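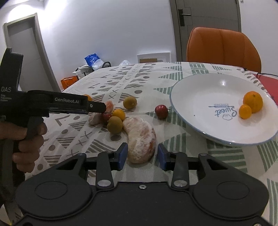 Roksolana Hnatiuk came to Dunmore in March with one suitcase and a new surname on her papers. She rented the room above the bakery and paid two months in advance. The baker liked her. She was quiet and she said good morning to his mother.

The man she was looking for owned the harbour. His name was Minoru Hayashi, and every boat that came in at night gave him a part of what it carried. He had more than 30 men. One of them had shot her brother, but it was Hayashi who had given the word.

She found work in his office, writing numbers in a grey book. For 10 weeks she wrote them very neatly.

"You never ask me anything," Hayashi said to her one evening. He was putting on his coat.

"What should I ask?"

"The others ask for money."

She closed the book and gave it to him. He did not see that the last pages were missing. They were already in Grulham, on the desk of his partner, who would learn from them how much had been stolen from him.

"Go home, it is late," Hayashi said.

She walked slowly along the water. Near the bridge a car passed her without lights, going towards the office, and then a second one. She did not turn her head.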